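Bestach (wine)

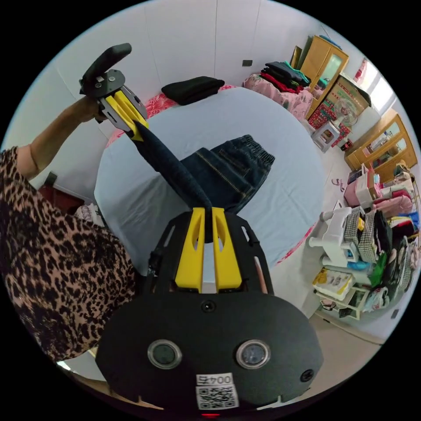
Dark blue jeans on a pale blue tablecloth.

Bestach is a light red table wine, and it's also the name of the hill where the grapes grow, which confuses people who come looking for a village. I've been pouring it for years and I still get asked whether it's a grape. It isn't! The grape is called Cela, a thin-skinned red that ripens early and sulks if the fall is rainy.

Background

The hill was pasture until Emanuel Lungu put in the first rows of Cela on the lower slope. He'd wanted to grow white grapes (everyone nearby did), but the nursery was short on vines that year and he took what was left on the truck. His first bottles went to neighbors in exchange for firewood and the loan of a tractor. There are now 3 growers on the hill, and Lungu's rows are still the ones closest to the road.

Growing and picking

The soil is gravel on top with heavy clay underneath, so the vines get thirsty in summer and then stand with wet feet all winter. Pruning starts in January. I went along once to help and was handed the dull shears, and my hands hurt for days afterward – I've had more respect for the price of a bottle ever since. Picking is done by hand, early in the morning, and the grapes go straight down to the press house in shallow crates so they don't get crushed on the way.

How it's made

Two styles are sold. The plain Bestach ferments in steel tanks and gets bottled the following spring. The other one, labeled Mulligan, came out of a batch that stopped fermenting halfway and had to be started over with fresh yeast (hence the name, from the golfers' second try). It turned out rounder and a little sweeter, people liked it, and the growers have been making it on purpose ever since. Mulligan spends 30 months in old oak barrels before it's sold.

Taste and serving

Expect sour cherry, a bit of black pepper, and something like dried orange peel at the end. I'd put the plain one in the fridge for 40 minutes before opening, even in cold weather, and drink it with roast chicken, sausages or a bean stew. Mulligan wants a bigger glass and something richer – I like it with duck, and my sister pours it with blue cheese, which I can't get behind at all.

Once it's open, plain Bestach keeps for 2 days with the cork pushed back in. Mulligan lasts a little longer, but the orange note goes first and I miss it when it's gone.

Where it's sold

Most of it never gets far from the hill. Homix, a small wine importer, takes a share of each vintage and sells it mainly to restaurants, with a few cases going to shops. The label changed from cream to dark green a while back, so if you see both colors on a shelf, check the vintage on the neck before you pay.

See also: Cela (grape); Mulligan (wine style)

Last edited 2024-11-20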